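Okay, thread time. Can a machine do my chores yet? I've been stuck on this since November and I have opinions. (1/6)

Everybody wants to talk about folding shirts. I want to talk about dishes! One plate, one rack over the sink. It's a five-year-old's chore, and it's still a fair fight for a gripper, with all those skinny rods and tines to deal with. (2/6) 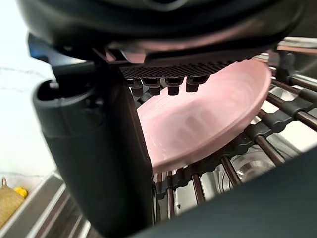 Vorkik jumped in right away to say a dishwasher is already a robot that does dishes, it costs way less, and it never needed fingers. Fair! But who loads it, Vorkik? Who? That's the part I'd pay for. (3/6)

And plates are kind of the friendly case. Big rim, you know which way is up. Short round stuff is meaner, you get a flat end and a curved side and not much to hang on to. Same deal at the shop where I work, where bins of little fittings are the whole job. (4/6)

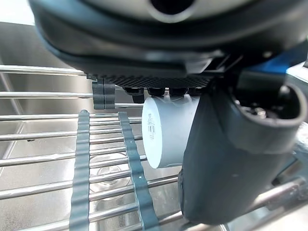

My own rule is boring: I'll call it ready when it can do a full sink at 11 p.m. while I'm asleep, and I don't wake up to a crash. My budget is $2,000 and I'm not budging. My sister says I'd spend that on takeout and paper plates first, and she may be right lol (5/6)

So my answer is "some chores, slowly, with a person close by." I'd still take slow! I hate the dishes that much. Tell me which chore you'd hand over first, and please don't all say litter box. (6/6)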